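Travus Research > Take Part > Household Studies

Filed under: Calls for participants, Paid

Travus is looking for people in Abu Hammour who will let a two-armed robot work in their bedroom for a day. The study is called Goltar. It asks whether a robot that has learned to tidy in one home can do the same chores in a home it has never been in.

In the first round, the robot learned from 200 operator-guided runs per chore. It did well with trash and poorly with bedding – soft things fold and slide in ways the model did not predict.

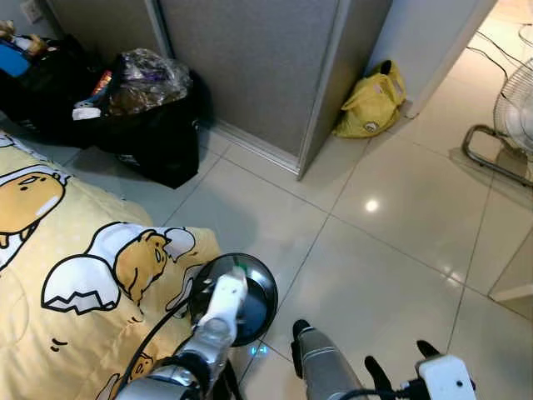 We now need more rooms, and we need them as people live in them. Please don't clean up for us. Bags on the floor, cables and an unmade bed are all fine. A visit includes up to 60 short runs, with an operator in the room throughout.

Faces and papers with names on them are blurred before anyone outside the team sees the recordings. You may ask for any run to be deleted.
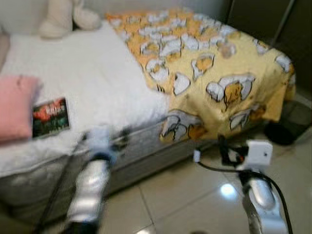
Abu Hammour, 6th May

The second round is open. You can apply if you:

- are 18 or older and live in Abu Hammour
- have a bedroom with a hard floor
- can be at home for the full visit

Chores in this round:

1. Straightening a blanket on a bed

2. Picking up a bottle and putting it in a wastebasket

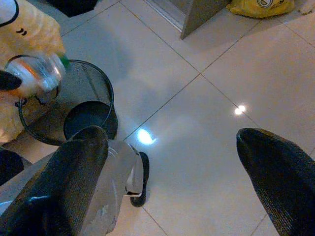 3. Moving small items off the floor

Each household is paid 900 riyals after the visit – there is no charge for anything. Results will be sent to all households in November.

To apply, write to the Goltar desk with your building type and the size of the room.

Contact | Travus, Brovville office | Back to top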